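Home Team Method Results Join us Contact

About the Kevetetti group

By Estela Saavedra | 23rd July
14 shares | 7 comments

We are a small robotics lab in Trotisville, and we spend most of our time making trouble for simulated arms. Our method, Wallia, changes the surroundings between training runs: new walls, new ground, a table in some color no furniture store would stock. The task stays put. An arm that only works in one tidy gray room has mostly learned the room.

We trained on 247 made-up settings and tested on 70 the arms had never met. They finished the job in 171 of 247 training settings, a number Brenda Henríquez wanted on the home page until she saw it in large type. The test results are under Results, with the bad ones left in.

Brenda builds the settings. I complain about them and write the papers. We take on two students each October.
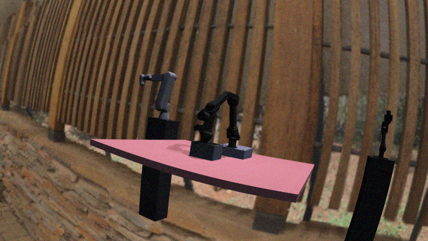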